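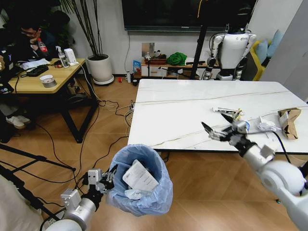 Service Robotics Evaluation Group, Department of Mechanical Systems

4. Evaluation of the Kekska Tabletop Clearing Package

4.1 Scope

The Kekska package is sold by Uritz as an add-on for two-armed humanoid platforms with five-joint or better arms. It consists of a task library, a grasp planner for light household waste, and a calibration routine for the head camera. We tested release 21 as delivered, with no retraining on our own objects. Setup followed the vendor manual and was carried out by N. Weerakoon and S. Amissah.

4.2 Task

The clearing task assigns a separate role to each arm (Figure 3). The left hand holds a small lined wastebasket by the rim, tilted so that the opening faces up, while the right hand works over the tabletop with the fingers spread. Debris on the table includes a crumpled wrapper, a small packet, crumpled paper and a torn cardboard box. Paper waste is also present in the basket. The package treats the basket as a moving target and updates the drop point from the head camera before each release.

Figure 3. Clearing task as seen from the head camera. Left hand: lined wastebasket. Right hand: open, above the marble-patterned tabletop.

Two properties of the workspace bear on the results. The tabletop has thin dark veins on a white ground, and a black cable lies across its right side. Both produce strong edges that the segmentation step must reject. White paper on a white surface gives the opposite problem, with little contrast between object and background.

4.3 Results

We ran 104 sessions, giving 796 grasp attempts. Failures fell into three groups. The most frequent was a missed grasp on flat or nearly flat paper, where the fingertips closed above the sheet. The second was a false detection along a vein in the table pattern. The third was a collision between the held object and the folded edge of the liner, which in 15 cases pulled the liner partly into the basket. The manual recommends a liner with a tight fit but gives no size range.

Cardboard was handled well when the piece stood upright and poorly when it lay flat. The planner has no strategy for sliding an object to the table edge, a feature that the competing Woria kit offers as an option.

4.4 Assessment

For crumpled waste on a plain surface, the package can be used as shipped. On patterned surfaces we advise raising the detection threshold from its default, at the cost of some missed items. The license terms allow this change, but the setting is reset by each update and must be entered again. K. Joseph repeated the threshold test on a plain gray table and found no false detections of the vein type. Tests with wet waste were outside the scope of this study.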